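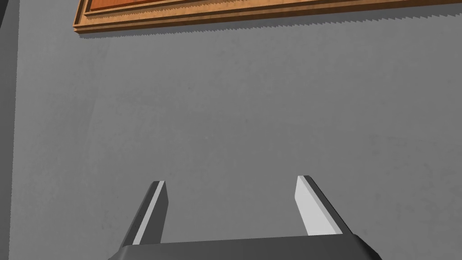 Foltetti teleoperation work, progress report for October

We finally have the remote control setup behaving the way we promised you in the proposal, and it feels great to write that down! Most of the month went into the hand controller, which kept drifting whenever the operator paused for a second. Moving to the Sezer tracker fixed it. Our first practice task is a plain one - steer the open gripper over the gray surface to the wooden tray, stop short of the rim, and come back. It sounds easy, but new operators tend to rush the last stretch, so we now make everyone run it 8 times before anything gets saved.

We've saved 177 demonstrations so far, all in simulation. That's past the 100 we owed you for this stage. I went through every one myself (a long week, I won't lie) and threw out the ones where the operator clearly got lost. 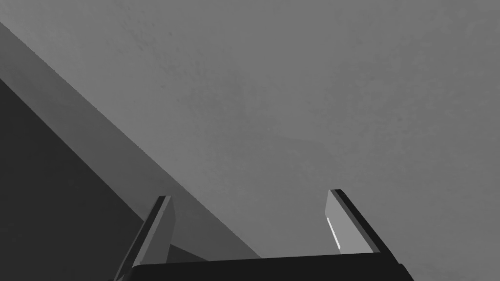 The ones I kept are smoother than last quarter's, mostly thanks to the slower speed setting. Operators grumbled about it for a day and then stopped. We also tried Eneo for replaying the runs, and I'd like to keep the license if you're okay with it. The old viewer crashed on long recordings. 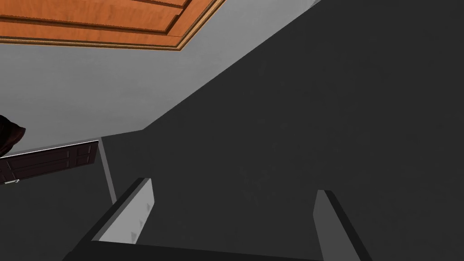
What's next

Drawers and doors, with 3 operators taking turns. I still need a decision from you on the Rerkport machine time - without it, training slips by a few weeks.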